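Two halls, one van and a borrowed organ: on the road with Kilgate
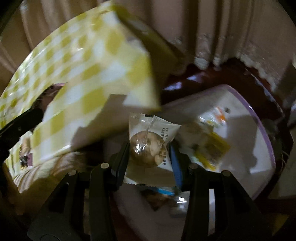 Page last updated: 2025-04-13

Kilgate have been playing together for six years, and for the first four of them they hardly left Clarkcombe. They had a regular slot in the back bar of the Station Hotel, a drum kit that lived under the stairs there, and a set made up mostly of old dance tunes with the odd song of their own slipped in near the end.

Their second album, Gukard, was recorded in nine days last September in a former chapel a few miles up the valley. It has 11 tracks, all original, and it has taken the five-piece a good deal further than the Station Hotel. When I joined them they were halfway through their first proper tour.

Ulises Troncoso plays accordion and writes most of the tunes. He moved to Clarkcombe to teach music at the secondary school and met the rest of the band when he went into the hotel to ask whether the piano was ever used.

"It wasn't, and it couldn't be," he says. "Half the hammers were gone. But Joar was sitting next to it with a fiddle case, so we got talking about that instead."

Joar Engström grew up with Swedish fiddle music and says he spent most of his teens trying to get away from it. He played bass in a punk band, then guitar in a covers band that worked the holiday parks. The fiddle came back out when his father died and left him a better one than he had ever owned.

You can hear both men clearly on Gukard. Troncoso likes a long tune that changes key when you have stopped expecting it to. Engström likes things short and loud. The title track is his, two and a half minutes long, and it usually closes the first half. Brekke, which opens the second side of the record, is the longest thing they have done, and it was built up from a phrase Troncoso used to give his pupils as a warm-up.

The organ on that track belongs to the chapel. It is a small reed instrument with two dead notes, and the band wrote around them. They have since been lent a similar one for the tour by a retired minister, and it travels in the van wrapped in three duvets. It takes four people to get it up a flight of steps. At the first venue I visited there were two flights.

That hall holds 60 people, and it was full. The audience sat for the first few numbers and then somebody moved the front row of chairs against the wall, which the band seemed to take as permission. The rest of the evening was dancing. Between songs Engström does most of the talking. He isn't a great storyteller and tends to give up partway through, but the crowd liked him for it.

The next night was a larger room in a bigger town, and it was harder work. The sound was muddy at the start, the accordion vanished altogether for one song, and a table near the bar talked through the quiet ones. By the interval the desk had been sorted out and the second half was the best playing I heard from them. They did Brekke at nearly twice its recorded length. The talkers had either gone home or stopped.

The band run everything themselves. Troncoso does the bookings during school holidays and answers emails on his lunch break. The first pressing of Gukard was 970 records, a number they reached by dividing the money they had by what the plant was asking. There were 46 left when I looked in the box at the back of the second hall, and a queue in front of it. A second pressing has been ordered.

I asked whether they would give up their jobs. Troncoso said no straight away. He likes teaching and he likes being paid every month. Engström, who fits kitchens, took longer over it.

"I'd do it for a year," he said. "I'd want to know I could come back. My knees would be glad of the rest, except that then I'd be carrying that organ every night."

New material is already in the set. One piece, still without a name, starts with fiddle alone and brings in the others one at a time. Another is a song, with words by Troncoso about the bus route from Clarkcombe to the coast, and he sings it himself in a low, rather flat voice that suits it. They hope to go back to the chapel once the tour is over, although the roof is being repaired and the dates are not fixed.

Before then they have a run of village halls to get through, and a homecoming show in the back bar of the Station Hotel. Tickets for that one were limited to 25 and sold out in an afternoon, so they have added a second night.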